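Kitchen news from the Fonville house

Dear members and neighbors,

The shared kitchen on the ground floor is open again. The work took 33 days, which is more than we hoped, but the new sink drains well and the window can be opened without a chair. I want to thank Arnulfo Guzmán, who stayed every evening until the plumber went home, and Xuelian Peng, who painted the pantry door two times, as the first green was too strong for most of us.

In this letter I would like to write a little about fruit, as many people have asked me what happened with the fruit table. We began it last December with one small basket. The rule is the same as before: you may bring what you cannot finish, and you may take what you will eat today or tomorrow. Please do not put fruit in the refrigerator before it is ripe. Avocados, peaches and pears become soft only at room temperature, and in the cold they stop. When an avocado gives a little under the thumb, then it can go in the cold and wait a few days more. Please press near the stem and press gently — other people will want to eat it after you.

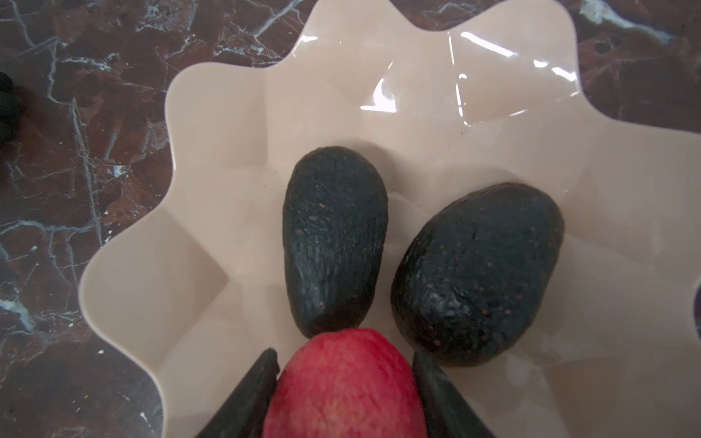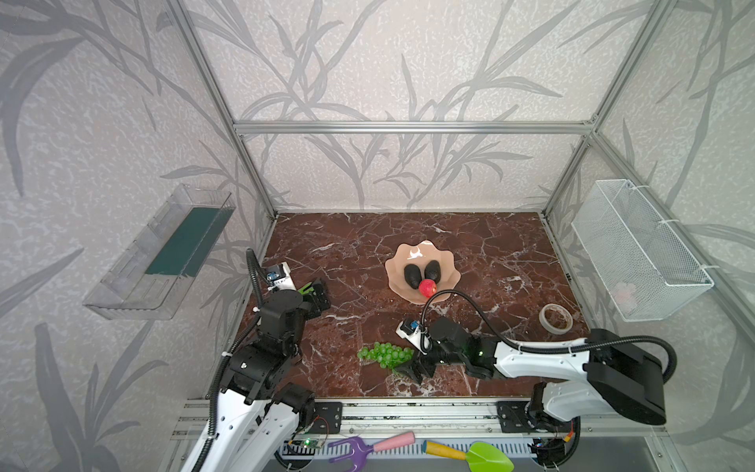

Grapes are a different case. They do not get sweeter after they are picked, so you win nothing by waiting. Keep them cold and dry, and wash only the part you will eat. At my mother's home we washed everything at once on market day, and I needed many years to lose this habit.

Apples should stay by themselves if you want the other fruit to last. They give off a gas that makes their neighbors ripen faster. If you are in a hurry, put one apple and one hard avocado in a paper bag, close it and look again after two days.

Lakmal Navaratnam has offered to teach a short evening class on chutney, for all the fruit that is already too soft to share. There is place for 6 people at the stove. He will bring the spices, and you should bring a clean jar with a lid that closes. To put your name down, write it on the sheet next to the pantry door. The class starts at 7 in the evening and we must leave the kitchen clean by 9:30.

About money: the collection for the new oven has reached 685 dollars, and the oven we chose costs 808 dollars with delivery. Xuelian Shao keeps the envelope, and she can give you a receipt if you need one.

One more small thing. Somebody left a blue umbrella and a very good bread knife after the last supper. Both are in the drawer under the telephone.

With warm greetings,
Kaiwen Hou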